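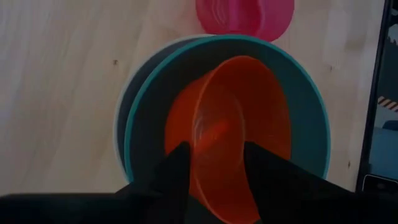
Wrist camera view, cup and bowl task. Orange-red cup in the teal-rimmed bowl, pink cup behind.

Zisance tabletop demonstrations: progress report
Prepared by Saqib Minhas for the Jimcombe program office
Nov 13, 2025

Summary

The collection target for this period was 1,000 accepted demonstrations on the cup and bowl tasks. We have reached it. A further 144 were recorded and rejected at review. Training on the full set has started and the first evaluation is not finished, so no success rates are given in this report.

Work done

All demonstrations were recorded by teleoperation at the Grunness site. The operator drives the arm by hand controller and the system saves the wrist camera stream, joint positions, gripper opening and a text instruction for each episode. Instructions are short, for example "put the pink cup in the bowl" or "take the orange cup out of the bowl." Operators read the instruction before starting and do not change it afterward. If they do something different, the episode is rejected.

The task list has not changed since May. It covers placing a cup in the bowl, removing it, stacking one cup in another, and moving the bowl with a cup inside. Removing a cup from the bowl was the slowest to collect. The fingers have to come down close to the inside of the bowl and the wrist view is partly blocked by the gripper at the point where the operator most needs it. Mircea Bogdan changed the approach angle in the operator guide, and the later episodes are shorter and have fewer repeated grasps.

Start positions are now drawn by script. Before that the operators chose them, and when we plotted the early data most of the cups were within a hand's width of the same spot. We kept those early episodes but they are tagged so they can be left out of a training run.

Review

Every episode is watched once at double speed by someone other than the operator. Reasons for rejection were:

Wrong object or wrong order compared with the instruction
Dropped camera frames
Operator's hand entering the view before the end marker
Episode stopped early

Dropped frames were the largest group, and most came from one recording machine. It was replaced. There have been 2 cases since then and both were a loose cable at the wrist. The cable now has a clamp.

Failed grasps followed by a successful retry are accepted. We have 111 of these in the set and they carry their own label. Mircea would like more of them, as the earlier model tended to stop after a missed grasp and stay where it was. We plan to record some on purpose, but they will be kept separate from the ones that happened naturally until we know whether they help.

Data handling

Accepted episodes are converted and copied to the Swati store at the end of each shift. The conversion script was rewritten this period to keep the gripper opening as a continuous value. Older episodes stored it as open or closed only. They have been reconverted from the raw logs and the old versions deleted. The index file still lists a few of the old names and needs to be cleaned up.

Problems and open points

The scenes are still too similar. We have used one table surface and the same lighting for nearly everything. Expect the model to do worse elsewhere.

Operator time is booked through the end of the current period only. We need a decision on the extension before we can plan the next task set.

The finger pads are wearing and we have one spare pair left. An order has been placed.

Next period

Finish the first evaluation and send results as a separate note. Add two more table surfaces and a second bowl. Begin recording retry episodes. Fix the index file.

No change to the budget is requested beyond the operator extension already submitted.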